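Table Arm Working Group, Minutes of the November Meeting
Held in the Erdale room, 2:00 p.m. to 3:25 p.m.

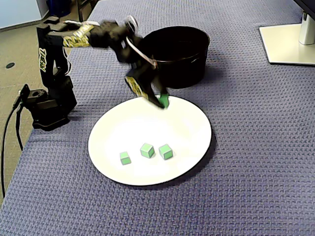 Present: Ilaria Ruggiero (chair), Ieuan Gough, Mircea Preda, Kwan-ho Tsao (minutes)
Apologies: Ertuğrul Saraç, who sent written notes on the power supply

1. Minutes of the last meeting

Accepted with one change. Under item 4, "shoulder servo" should read "elbow servo." Kwan-ho has corrected the copy on the shared drive.

2. Open actions

Mircea had been asked to print a second set of fingers. The set is done and is in the spares drawer. Closed.

Ieuan had been asked to get a price from Rondska for a replacement elbow servo. No answer yet. Stays open.

Ertuğrul had been asked to label the power bricks. His note says this is done for the arm but not for the bench chargers. Stays open for the chargers.

3. Condition of the arm

Ieuan reported on the elbow. It sagged twice since the last meeting when the arm was stretched out low over the table. He took the servo horn off, found the center screw loose, and put it back with thread lock. No sag since then, but the gears make more noise than the shoulder does. He would like to change the servo before it fails and not wait for it. Ilaria agreed if the price is reasonable.

The gripper closes evenly on the small green cubes. Mircea has noticed that the fingers close further on command than they need to and that the gripper servo gets warm in long sessions. He proposed to set the close limit at 650 in the config file and try it for two weeks. Agreed. The old value is to be kept in a comment on the same line.

The decals on the upper arm were discussed briefly. One corner was lifting on Ieuan's side and he has trimmed it. No need to replace them.

4. Table setup

The black pot stands on the cloth behind the plate, and the forearm passes close to it on some reaches. Mircea asked whether it should be moved back. Ieuan did not want to move it in the middle of the Priltau task, as the saved positions were taught with it there. Decision: the pot stays where it is until the task is finished. Anyone who has to lift it for cleaning puts it back and runs the arm at slow speed once before going to full speed.

The tablecloth can creep when people lean on the table, and the plate goes with it. Kwan-ho suggested clips on the table edge. Ilaria asked that clips be kept away from the robot base so that they do not get under it. Kwan-ho to buy clips.

The base sits near the left edge of the table. Ieuan checks its mounting before each session by pushing on the upright with the power off. He asked that everyone do the same and write it in the log, even when nothing is wrong. There are gaps in the log for most of last month.

The cable hangs over the left side of the table. Mircea caught it with his foot while he was reaching for the charger. Nothing was damaged, but the base connector had to be pushed in again. Agreed to fix the cable to the table leg, leaving enough slack at the base that it does not pull. Ieuan to do this before the next session.

5. Calibration

The home position was off after the elbow was taken apart. Ieuan recalibrated all joints with the usual routine, and Mircea checked the result by setting a cube down near the rim of the plate, lifting it and setting it down again. The first run put it down short. After a second calibration, the placement was good enough for the task.

Kwan-ho asked how often this should be done when no part has been removed. Ilaria said every 24 hours of running time, and always after a screw on any joint has been touched. Added to the sheet on the wall.

6. Power supply

Ertuğrul's note was read out. He measured the supply voltage while the arm was lifting and saw a short dip when the shoulder and elbow moved together. He thinks the barrel connector is worn and not the supply itself. He has a new connector from Kozan and will need 90 minutes with the arm switched off. Ilaria to find a time and tell the others.

7. Spares

In the drawer: finger set, horn screws, one gripper servo, one servo lead. Mircea would like 5 more leads, since they are the part that wears out first at the wrist. Approved.

8. Other business

Kwan-ho asked that hex keys go back in the holder after use. The smallest one is missing again.

Actions
Ieuan Gough: chase Rondska on the servo price; fix the cable to the table leg
Mircea Preda: set the gripper close limit and report; order servo leads
Ertuğrul Saraç: change the power connector; label the bench chargers
Kwan-ho Tsao: buy clips; update the wall sheet
Ilaria Ruggiero: set a time for the power work

Next meeting: same room, 2:00 p.m., date to be sent by Ilaria.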